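Mylene Quiambao
2018年3月25日

开个串，聊聊我最近在用的Prekorier桌面抓取套件。之前发过一条开箱，好多人私信问值不值得买，一条条回实在回不过来，干脆都写在这里。会很长，想到哪写到哪，赶时间的可以直接拉到后面看价格和缺点。

先交代一下背景：我在Darisance做应用测试，平时就是让机械臂反复抓东西、放东西，然后记录哪次抓歪了。听起来很高级，日常基本上就是蹲在桌子边捡方块。套件是公司按正常价格买的，厂家没给我钱，也没让我写这个，他们大概都不知道我有这个账号。

套件里有什么：拼围栏用的白色塑料条，一堆贴好视觉标记的方块和长方盒，印着标记的标定纸，还有一套标定加抓取的软件。机械臂、夹爪和相机都要自备。这点官网首页写得很小，我同事第一次看的时候以为这个价连臂带走，高兴了一个上午。

价格：1,452欧，不含税，含一年软件更新。单看那些塑料件你肯定觉得贵，我也觉得贵。钱主要花在软件上，所以后面我会多讲软件。

先讲围栏吧，因为我对它的感情最复杂。它就是一圈凸起来的白色塑料边，把工作区圈出来，方块推到边上就停住，不会滚下桌。以前我用木条和双面胶自己围，每次换布局就要撕一次胶，桌面上全是胶印，擦到怀疑人生。换成这种拼接的以后，挪位置快多了！

但是！长边是两段对接的，中间有条缝。第一次装的时候我没压紧，两段之间错开一点点，方块推过去角就会卡在那里，然后夹爪还在傻傻地往前推。后来我学乖了，每次开工前先用手指沿着内侧摸一遍，摸到台阶就重新压。手册里压根没提，希望厂家看到能加一句。

角上的件比直条结实，我摔过一次，捡起来照用。直条没敢摔，手感偏软。

标记这块是我最满意的。方块不光顶面有，侧面也有，所以顶面被夹爪挡住的时候，从旁边照过来的相机还能认出它在哪。以前我们自己打印的标记只贴顶面，夹爪一下来画面里就啥都没了，程序只能靠记忆硬抓，抓空了再退回来重新看，一轮下来慢得要命。

大盒子顶面的标记不止一个，软件会把几个标记放在一起算姿态。直观感受就是角度稳了很多，以前单标记的时候姿态会抖，盒子明明放着没动，屏幕上的坐标轴在那里跳舞。

顺便说一句打光。这套标记是哑光的，斜着打灯也不太反光，我们以前用的那种带膜的贴纸，灯一开就是一块白。如果你打算自己打印标记省钱，纸一定选哑光的，别问我怎么知道的。

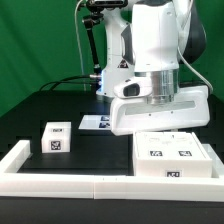

夹爪悬在大盒子正上方，小方块在左边

桌面我用的是黑色，后面挂绿色的帘子。黑底对这种白色件很友好，轮廓清楚。手册推荐灰色桌面，我两种都试过，没看出多大差别，黑的还耐脏一点。

夹爪是平行夹爪，白色的，身子又宽又扁。身子宽这件事影响比我想的大：在围栏里面靠边抓的时候，夹爪的肩膀会先碰到塑料边。软件里有个碰撞余量可以调，默认值是给窄夹爪准备的，用宽夹爪的朋友记得改大，不然第一次跑靠边的动作会听到很清脆的一声“咔”。

好，讲软件。安装很顺，插上加密狗就能用，这一点我要夸。打开以后左边是相机画面，右边是动作列表，中间有个三维预览。界面配色有点像上个时代的财务软件，看习惯了倒也不讨厌。

标定流程是这样的：把标定纸平铺在桌上，机械臂带着腕部相机摆几个姿势，每个姿势停一下，软件自己拍、自己算。我以前手动做手眼标定要搞一个下午，中间还要去喝两杯咖啡冷静一下。现在泡一杯茶，茶还烫着就跑完了。

标定纸有个坑：它会翘边。纸嘛，没办法，空气一潮就卷。翘起来以后标定误差会变大，软件只会弹一个黄色的小三角，很容易当没看见就点过去了。我现在四个角都压上小配重，强烈建议厂家出一个硬板版本，多收点钱我也愿意。

抓取动作是拖块式的：移动、下降、闭合、抬起，一个个拖进列表里，填参数就行。不会写代码的人也能上手，我让隔壁部门负责采购的姑娘试了一下，她看着我操作了一遍，自己就拼出来一个“把小方块搬到大盒子旁边”的流程，还挺得意地叫人来看。

会写代码的人可能会觉得拖块很啰嗦。有脚本接口，文档写得中规中矩，例子偏少，好几个函数只有一句话说明，参数的单位要自己试。我被毫米和米坑过一次，还好急停按得快。

那就上点硬数据吧，我知道你们想看这个。上礼拜我让它跑了205次抓取，目标就是大盒子，每次由我随手换个位置和角度放回围栏里。同一套参数，中间没有调过。

结果：失败2次。一次是盒子贴着围栏角放，夹爪规划不出路径，软件直接报错停下；另一次是我袖子挡住了相机，这个得算我的。没有出现夹歪了掉下来的情况，我挺意外的，毕竟盒子表面挺滑。

小方块我没有系统测，只随便玩了一下，感觉比大盒子难。面小，标记也小，相机离远了识别会闪。把相机往下挪一点会好很多，但视野又变窄了，两头总得让一头。

对比一下别家。我们之前试用过Ragab的同类套件，他们的方块做工更好，边角圆润，拿在手里很舒服，真的，我差点想带一块回家当镇纸。但是软件更新很慢，我去年8月提的问题，到现在工单还开着，状态是“处理中”。好歹给我回句话呀！

Ragab还有一点，它的标记是用螺丝固定的小牌子，坏了能单独换。Prekorier是直接贴在面上的，刮花了就得整块换。我们已经有一块的侧面被夹爪指尖蹭出了道子，目前还能识别，我在观察它能撑多久。

再说服务。我们是通过经销商Buvier买的，他们可以上门装调，另外收费，我没选，因为桌上这些东西我还是装得来的。后来有个相机驱动的问题我搞不定，打电话过去，接电话的小哥让我开远程，他看了一会儿说是接口供电的问题，换个口就好了。换了，好了。这种售后我给好评。

备件倒是不便宜。单独一块方块卖50欧，对，就是那么小的一块塑料。我问Buvier能不能自己打印一块，他们说可以，尺寸图愿意给，但自己打印的不保证精度。图纸真的发过来了，这点挺大方的，我准备哪天用办公室的打印机打一块对比着测，测完再发。

有人在上一条问线怎么走。我的做法是让线顺着臂走到夹爪那头，中间多留余量。别绑太紧，手腕一转就会扯，扯几次接头就松了，然后你会看到相机时有时无，查半天以为是软件的毛病。这个弯路我走过，走了整整一天。

固定相机怎么装也有人问。我试过夹在桌沿上，机械臂动得快的时候桌子会跟着晃，画面就糊。后来改装在单独立着的架子上，不挨着桌子，画面稳多了。架子随便什么都行，沉一点的。

再讲几个小毛病，想到什么写什么：
软件启动时会把窗口弹到第二块屏幕上，就算我已经把第二块屏幕拔了。
日志文件按启动时间命名，找某一次抓取要翻很久。
动作列表里没有撤销。没有撤销！我误删过一整段流程，当时整个人都安静了。
中文界面有，翻译怪怪的，“闭合夹爪”有个地方写成“关闭夹爪”，我新来的同事以为是关电源，不敢点。

优点也集中补一下：标定快，多面标记好用，围栏换布局方便，售后肯接电话。还有一个很小的点，断电重启以后它记得上次的标定结果，不用重来。我们实验室跳闸比较频繁，所以这个小功能救过我好几次。

哪些人适合买？教学实验室、做抓取测试的小团队、需要给客户做演示的，我觉得都合适，省下来的时间很可观。如果你已经有自己的标记识别代码，而且用得顺手，那就买几块方块和围栏得了，软件那部分对你意义不大。Buvier那边可以拆开买，不过官网上没写，要打电话问。

想拿它上产线的朋友先别急。它是桌面测试用的东西，塑料件没有防油防尘的说法，软件也没有和产线控制器对接的模块。我问过，厂家的回答是“在考虑”。

问能不能抓软的东西，比如布、袋子。套件里全是硬块，软件也是认标记来定位的，布上没法好好贴标记，所以我没试。真要做软物体，得另找方案。

问噪音大不大。套件本身没声音，声音都是机械臂的。我那台挺安静，坐旁边打电话没问题。

问新手会不会弄坏。速度先调到最低，急停放在手边，前几次盯着它跑，别一边跑一边刷手机（我在说我自己）。碰撞余量那个参数开机第一件事就去改。

问加密狗丢了怎么办。要补办，收不收费我没问，我拿一根很丑的荧光绳把它拴在显示器上了，目前为止还在。

我个人的态度：会续软件更新，会再买几块方块，标定纸那个翘边的问题我会一直念叨到他们出硬板为止。

接下来准备测的东西：自己打印的方块和原装的差多少，小方块在不同相机高度下的识别情况，还有两个盒子叠起来以后上面那个会不会被夹爪带歪。想看别的可以在下面留言，太危险的不测，桌子坏了要我自己写报告。

刚刚有人问动作流程能不能分享。可以，导出就是一个文件，不过里面的碰撞余量是按我这个宽夹爪填的，拿去用之前先改成你自己的。要的人私信我，今晚统一发。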